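Monday, January 15, 2024

# Hand-held gripper comparison, bedding round

This page goes with the bench notes for the two jaw sets we have been comparing since the fall. The Cullinane jaws are the ones we have used from the start. The Gumden jaws are newer, with a softer pad and a slightly wider opening at rest. Both fit the same hand-held body and both send their signal to the same Tateck controller, so the only thing that changed between runs was the jaws.

The earlier rounds used boxes, bottles and kitchen tools. Those were easy to score. Cloth is harder to score and harder to hold, and it is the part of the work the Collarmont project cares about most, so this round was bedding and small textiles only. We did 182 grasps in all. Eoin Mac Carthaigh and Zihan Zou did most of the handling, and Finbarr Keane kept the log.

A grasp counted as good if the cloth was lifted clear, held for 5 seconds and set down without having to shake it loose. Anything else was logged as a slip, a missed pinch or a stuck release. We kept those three apart – they point to different fixes.

## Closed jaws, blue cloth

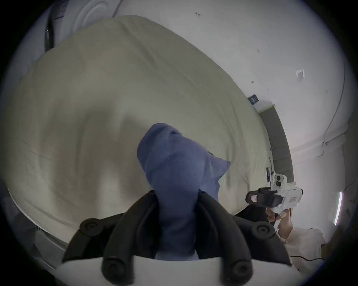 Marjatta Oksanen objected that five seconds is too short for fleece or terry, and that a slow creep through the pads won't show up until much later. She would like a second hold time added, at least for the thicker pieces.

We agree with her on the thick pieces. For the next round the hold goes up to 40 seconds on anything with a nap, and the log gets a column for how far the cloth has moved in the pads. The short hold stays for sheets and pillowcases so the new numbers can still be read against the old ones.

A bunched cloth is the easy case for either jaw set. There is plenty of material to close on, and the angle of approach matters very little. Most of the slips in the log come from flat cloth, where the tips have to push down and gather a fold before they can close. The Gumden pads gather a fold more easily. The Cullinane pads tend to skate across a tight sheet, and the operator ends up pressing harder than a small arm could.

Release went the other way. The softer pads hang on to a nap, and several of the stuck releases were cloth that stayed on one pad after the jaws had opened. Tanner MacPherson tried wiping the pads between grasps, which helped for a short while. A thin smooth strip along the inner edge might be a better answer, and he is cutting a few to try.

Two points on the cameras, as people have asked. The wide lens on the gripper body stayed the same for every run. It bends straight edges a great deal, but it keeps the tips and the work in view together, and the narrower lens we tried in the kitchen round lost the far side of the object too often. Exposure was locked before each set of grasps. Pale bedding against a pale wall fools the automatic setting, and the fabric texture washes out when it drifts.

## Open jaws over the duvet, blue pillow
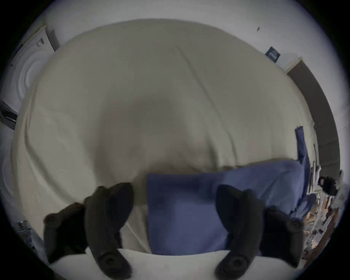

Opening width was the other thing we wanted to settle. On pillows the question is whether to take a corner or pinch the middle. Corners gave a cleaner lift with both jaw sets. The middle pinch needs the full opening, and even then the filling pushes back and the pads can roll off the case before the jaws are closed.

Zihan found that coming in low and flat, with one finger sliding under the corner, worked better than coming straight down. It is slower, and it takes a wrist movement that the present arm can't copy without hitting the mattress. We have kept those grasps in the log under their own heading and left them out of the main comparison.

The controller gave us one problem. The Tateck drops its zero if the cable is pulled while the jaws are closed, and the width reading is then wrong until it is set again. Part of the run starting at log entry 551 had to be thrown out for that reason. The cable is now clipped to the handle and the zero is checked at the start of each set.

For now the Gumden jaws go on the arm for sheets and pillowcases, and the Cullinane jaws stay on for anything fuzzy. We will repeat the round in April with the longer hold and Tanner's strips. The full log is in the project folder, and Finbarr can explain the slip codes to anyone who needs them.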